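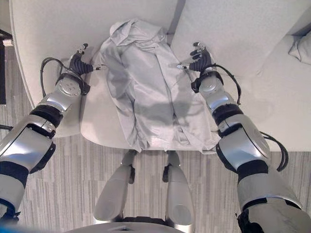

Grey button-up shirt on a cushioned seat.

I caught Dariusz Krajewska at the Westen library on Monday, up to his elbows in donated paperbacks for the July book swap. "Bring 10, take 10, I'm not strict," he told me, laughing. Last summer's swap raised $508 for the children's room, and he'd love to beat it!

What's new this year? A mending table, run by Güven Kocabaş — bring a shirt with a missing button and he'll show you how to sew one on while you browse. "Two or three minutes, tops," Güven said. I asked if he takes zippers. "Ask me after lunch."

Doors open at 10, and the lemonade is free.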